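An afternoon at the Trosberg open house

We had been meaning to get over to Trosberg for the open house ever since we moved to this side of the valley, and every year something came up. This December nothing did, so we packed sandwiches, filled the big thermos and left after breakfast, which turned out to be far too early. The doors of the old Zwahlen works don't open until eleven. We spent the extra time walking along the canal and looking in the windows of a bakery, and then of course going into the bakery, so the sandwiches came home with us again in the evening.

If you don't know Zwahlen, it was a furniture factory for most of its life, mostly tables and school desks, and when the furniture business moved out the building was split into workshops and studios and rented by the room. The woman at the front desk gave us a photocopied floor plan and told us the whole building has 1395 square meters of floor, not counting the attic, where visitors aren't allowed. She also told us where to find the restrooms, the soup and the good stairs. There are bad stairs too, at the north end, and I can report that they are very steep indeed.

We started on the ground floor with Ilness, the bookbinders, and could easily have stayed there all day. They had a long table covered in scraps of cloth and marbled paper, and you could make a little notebook to take home. Mine came out crooked, my husband's came out perfect, and we won't be discussing it further. They bind some 300 guest books a year for hotels and mountain huts, and they let us page through an old one from a hut that closed long ago, full of weather reports and complaints about snoring.

Upstairs it gets plainer, and I liked it more than I expected to. The rooms up there are working rooms, with concrete floors and brick walls, and they haven't been dressed up for company. What I noticed most was the tables. I grew up with a father who judged every house by its kitchen table, and I'm afraid I have inherited the habit. There is a big one in light wood in one of the upstairs rooms, pale as a biscuit, wide enough that you have to stretch to reach anything on the far side, and I would have carried it down the bad stairs myself if they had let me.
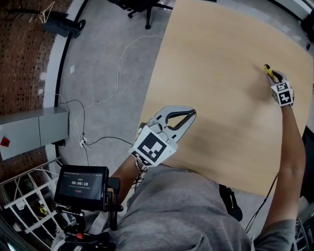
A table that size changes how people behave around it, I think. At home we have a small round one, and everything on it is always being moved to make space for something else. With a big one you can spread your arms and leave the middle free. I said so to the man standing next to me, a complete stranger, and he told me all about his late mother's dining table, which seated fourteen and had to be left behind when the house was sold. We talked for quite a while, and by the time we were done my husband had gone ahead without me and found the soup.

The soup was lentil, served from an enormous pot on the landing, with bread on the side, and it was exactly right for the weather. There was a jar for donations, and the handwritten sign said last year's visitors had put in enough for a new boiler pump.

After lunch we went to see the Flisano people at the back of the courtyard. They do tiles - repairs mostly, matching old hallway floors where a few pieces have cracked or gone missing. They keep a sample of every color they have ever mixed, 1274 little squares in shallow drawers, each with a number penciled on the back. You're allowed to open the drawers. I must have gone through half of the greens before I remembered that other people were waiting, and I still couldn't find the one from my grandmother's porch, though number 100 came awfully close.

By four it was getting dark and the courtyard lights came on, and we made one last round to buy a tea towel and a jar of plum jam. A word on parking, for anyone thinking of going next year: the lot behind the works fills up by noon, but there is plenty of space by the canal bridge, and it is a pleasant ten-minute walk if you have decent shoes. Bring cash for the soup and the small stalls. The elevator works but is slow, and it stops with a bit of a bump on the second floor.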